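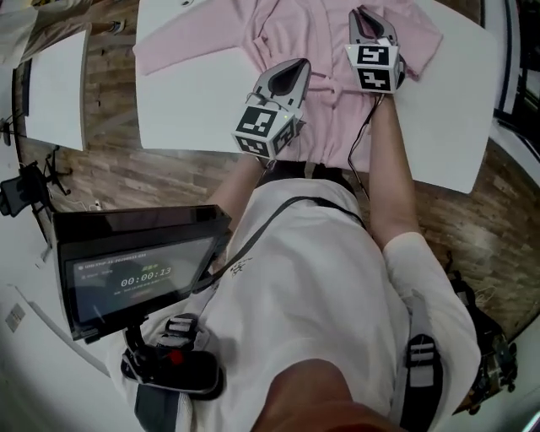
4. Setting up in somebody's front room

Right, so you've got your singer, you've got the address and you've been told to come after lunch. This section covers the bit between knocking on the door and pressing record. I wrote the first version for the Munduvine song project after a trip to Bundov where I lost most of an afternoon to a humming fridge, and I've been adding to it ever since (last tidy-up 2002-01-12).

You'll need the recorder, two mics, the short stand, headphones, spare batteries, blank discs, the notebook and the consent forms. If you're borrowing the Fludance kit, check the pouch in the lid before you leave. The adaptor lives there and it likes to go missing.

4.1 Before you unpack

1. Sit down and have the coffee. I mean it! You'll be offered something, and a bag full of cables on the rug before the cups are out is a rotten start.
2. Ask who else is likely to turn up. Cousins are wonderful but they sing along, and you'll want to know where to put them.
3. Listen to the room for a minute with your mouth shut. Clocks, fridges, budgies, the telly next door.
4. Ask before you switch anything off.

Note: if you do switch the fridge off, put your car keys in it. You can't drive away without turning it back on.

4.2 Placing the mics

5. Let the singer choose the chair. Older singers usually have one they always sit in and they'll sound like themselves in it.
6. Put the stand on carpet if there is any. If it has to go on floorboards, fold a towel under it.
7. Point the first mic at the chest, a bit more than an arm's length away. Closer than that and every breath is a gale.
8. Aim the second mic at whoever is asking the questions. I skipped this for years, and now I have 114 tapes of people answering somebody you can barely hear.
9. Run the cables behind the furniture and away from the kitchen door.

Caution: never tape a cable to a polished table or to wallpaper. Stelios Koutsoukos did it once at his own aunt's place and he still hears about it at Easter.

4.3 Setting the level

10. Headphones on. Ask for the loudest verse they know, the wedding sort, and set the level so the needle stays just under the red.
11. Now ask for a lullaby. If you can't hear the words, move the mic in a little and leave the knob alone.
12. Say the date, the place and everyone's names out loud at the top of every disc. Spell the surnames. We have two Tzanetos families in the collection, no relation, and sorting them out in November was no fun at all.
13. Press record, then look at the counter to make sure it's moving.

Note: leave it running between songs. The stories come while somebody is hunting for their glasses or arguing about which uncle wrote the second verse, and I'd swap a good few of my clean takes for those.

Caution: change the batteries before they need it. A fresh set gives me around 199 minutes on the old recorder, a good bit less in the cold.

4.4 If they don't want to sing

It happens. Put the headphones down and ask about the village, or who taught them, or what their mother sang doing the washing. If it's still no, it's no, so have another coffee and go home. Write up what you can remember that same night, while you've still got the names straight.

For labelling and copying the discs, go to section 5.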